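FOR IMMEDIATE RELEASE

Bekwood opens its clothing repair exchange to everyone in Gindunia this July

Hello from Bekwood! I've been writing our news for a while now and I don't think I've been this pleased to send one out. Starting in July, our clothing repair exchange (members only until now) is open to anybody who lives in Gindunia, and you don't have to buy a thing from us to use it.

The idea is simple. You bring in clothes you've stopped wearing, because a hem came down or a zipper quit or your kid shot up four inches, and we mend them and put them on the rack. For every piece you hand in, you get a credit to take something else home. Credits don't expire. If you'd like your own coat back with a working zipper, that's fine too, and you only pay for the parts.

We tried this out first with 300 member households, starting just before Ramadan, when plenty of families here were already sorting closets and looking for something nice for the evenings. By the time we closed the books on the trial, 1,689 garments had gone back out the door. I had guessed a lot lower and I've been hearing about it ever since.

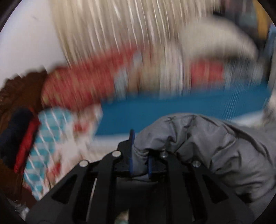 Jinen, the neighborhood group that shared its hall with us for the trial, told us its members had mostly come for the kids' clothes and stayed for the mending table, and it asked whether we could please keep later hours so that people coming off a shift could make it. Yes, we can! The exchange will now stay open until 7 p.m.

A few practical things. Please wash everything first. We take shirts, pants, dresses, coats, sweaters and school uniforms, but we can't take shoes or underwear, and we're not set up for leather. Small repairs like buttons and hems are usually done while you wait. Zippers and linings take longer, so we'll write you a ticket and text you when it's ready. Anything too far gone gets cut up for patches, and if you sew at home you're welcome to dig through the patch bin for free.

We've also rented extra storage behind the shop, which gives us room for up to 2,000 pieces, so there should be winter coats on the rack well before anyone needs one. Large sizes and maternity wear are what we run short of most, so if you have any of those sitting in a box, we'd love to see them.

Reporters who want to visit are very welcome, mornings are quieter. Ask for the exchange desk at the Bekwood front counter in Gindunia, and bring something with a missing button.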